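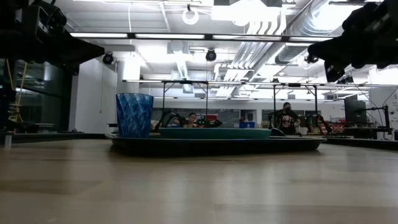 I finally read the annual report of Braltano, the property services company where I own a very small number of shares. It took me two evenings. I bought 60 shares some years ago, after a colleague recommended them, and until this March I never opened any document they sent me.

The first pages are nice to read. Revenue went up, the management is satisfied, and there is a long letter about the future of office buildings. But I wanted to understand one thing only: why the dividend stayed the same when the profit was higher.

The answer was on page 150, in the notes. I had to read it three times, with a dictionary for the accounting words. During the year Braltano bought a smaller firm, Lasine, which manages warehouses. They paid one part in cash and borrowed the rest. The loan has a condition: as long as the debt is above a certain level compared with earnings, the dividend cannot be raised. So the profit goes to the bank first, and the shareholders must wait.

I am not angry about this. Maybe warehouses are a good business, I don't know. I would only prefer to find this sentence in the letter at the beginning, where normal people look for it.

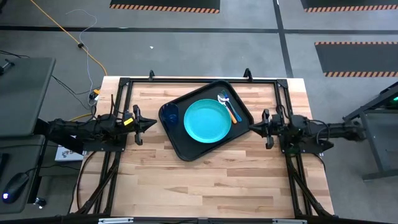
*Two arms and a wooden table.*

Another thing I learned is the difference between profit and cash. Braltano sold an old building, and the gain from this sale is included in the net income. It will not come again next year. When I took it out with my pocket calculator, the growth became much smaller. I also compared with Pinderero, which is in the same business, and there the cash from operations was almost equal to the profit. I cannot say if this makes it a better company, but the report was easier for me to follow.

For those who want to try the same, my method was simple. I read the cash flow page first, then the notes about debt, and the letter last. I wrote the words I did not know on paper. The word "impairment" appears very often and I still mix it up with "depreciation".

My shares are worth a little more than 700 dollars now. I will keep them until the next report, and I want to see if the debt is lower by then. The voting form for the annual meeting is still on my desk and I have to send it back this week.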